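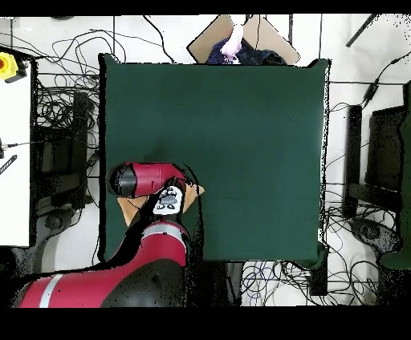
Page 1 of 3

Skitdale School Arts Bookings — README

Last updated 2/6/21

This data set lists performances and workshops booked by schools through the Skitdale touring arts program. Each row is one booking. The main file has 3000 rows and covers 157 schools. Music, dance, theater, puppetry, storytelling and visual arts are included. Author visits are not, as they are booked through the libraries and kept in a separate system.

Files

bookings.csv — one row per booking
schools.csv — one row per school, with district and grade range
artforms.csv — the eight art form codes and their labels
changes.txt — notes on corrections to earlier releases

Columns in bookings.csv

booking_id: Unique number. Numbers are not reused after a cancellation.
school_id: Matches school_id in schools.csv.
artform: Code from 1 to 8. See artforms.csv.
format: "show" for a performance, "shop" for a workshop, "res" for a residency of three days or more.
fee: Total fee in dollars, before travel. Blank if the fee was waived.
travel: Travel cost in dollars. Zero for local artists.
status: "held", "moved" or "canceled".
grades: Lowest and highest grade attending, separated by a hyphen. Kindergarten is K.

How the data was put together

Booking forms were exported from Flanora, the scheduling tool used by the program office. Older paper forms from the Grurkatley district were typed in by hand and checked once against the originals. Where the form and the invoice gave different fees, the invoice was used.

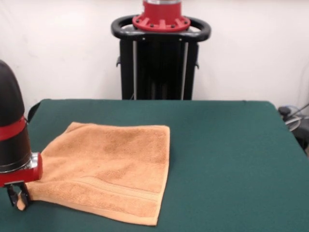
Page 2 of 3

Known problems

Lebrun schools often booked two shows on one form. These were split into two rows with the fee divided evenly, so a single fee from Lebrun may not match what the artist charged for that show.

The "moved" status was added in January. Before then, a show that changed dates was marked canceled and entered again as a new booking. Counts of cancellations in older rows will be too high.

Online workshops have no code of their own. They appear as "shop" with travel set to zero — the same as an in-person workshop by a local artist.

Audience size is not included. Too many forms had it blank.

Privacy

Artist names, teacher names and phone numbers were removed. Free-text comments were removed as well.

Use

The files may be used for teaching, research and grant writing. Please name the Skitdale program and give the release date. Send corrections to the program office with the booking_id in the subject line.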